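HOS 127: Introduction to Household and Interior Textiles
Week 2 handout: Pattern, repeat, and scale
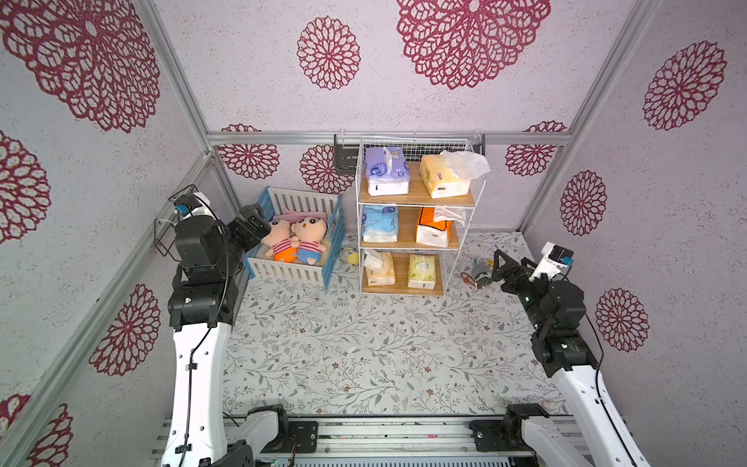

Fig. 1. Large crimson medallions on a white wall panel, with a small vine pattern on the floor.

Read this before the second meeting. Bring a ruler, tracing paper, and one piece of patterned material from home. Wallpaper, fabric, gift wrap, or shelf liner will all do, as long as the piece is big enough to show the pattern more than once.

1. Terms

Motif. The basic figure in a pattern: a flower, a stripe, a dot, a bird. A pattern can have a single motif or many.

Repeat. The smallest block of the design that can be copied to fill the whole surface. The vertical repeat is measured along the length of the roll or bolt, the horizontal repeat across it. When a supplier gives only one number, it is nearly always the vertical repeat.

Ground. The color or texture behind the motifs. A textured ground changes how the motif reads under side light, so look at samples upright and in the room where they will be used.

Medallion. A motif built around a center, usually round or oval, that can stand alone. Medallions are often set in rows with plain ground between them.

Trailing pattern. A design carried by a stem or vine that runs from one repeat into the next. The eye follows the line and has trouble finding where the block starts.

2. Types of repeat

Straight (or block) repeat. Each copy sits directly beside and below the last. It is easy to match at the seams and easy to spot from a distance.

Half-drop repeat. Each column is moved down by half the height of the block. Diagonal lines appear, and the grid is harder to see. Allow extra material for matching.

Brick repeat. The same idea turned sideways: each row is moved over by half the width.

Tossed layout. Motifs point in many directions. There is still a repeat, but the cloth can be cut either way up, and this saves material on small jobs such as cushions.

3. Scale

Scale is the size of the motif compared with the surface it covers and the things near it. A motif that looks modest in a sample book can look very large in a closet or a hallway, where only a few copies fit on the wall.

Two patterns can share a space when they differ clearly in scale. In Fig. 1 the wall motif is large and strong in color, and the floor pattern is thin and pale, with gray-green vines, small leaves, and brown blossoms. Two patterns of similar size and strength tend to compete. If you want to use both, put a plain area between them — a border, a baseboard, or a solid rug.

Distance matters too. Small patterns blend into a single tone when seen from across a room. Check this by pinning up your sample and walking back until you can no longer pick out the motif. Write down the distance.

4. Working out yardage

Work in inches until the last step.

a. Measure the finished length and add the hem or trim allowance. This is the cut length.
b. Divide the cut length by the vertical repeat. Round up to the next whole number.
c. Multiply that number by the repeat. This is the adjusted cut length.
d. Multiply by the number of widths needed, then divide by 36 to get yards.

Worked problem: a cut length of 90 inches and a repeat of 25 inches. 90 divided by 25 is 3.6, rounded up to 4. 4 times 25 is 100 inches. For three widths, 300 inches, or 8.33 yards. Order 8.5.

The common mistake is to skip step b and order from the cut length alone. In the problem above that would leave you 30 inches short.

5. Exercise (due at the third meeting)

Trace one full repeat from your sample and mark its height and width. Name the type of repeat. Then redraw the block as a half-drop and note what changes. One page of drawing and half a page of writing is enough.

6. Reading

Course pack, the section on the Bromiddale sample books, up to the color plates. The Stamwood sheet on roll widths is optional, but you will need it for the March project.

Sample books may be used in the reading room, Room 359, and may not be checked out. Please handle the older ones by the edges — the flocked papers shed.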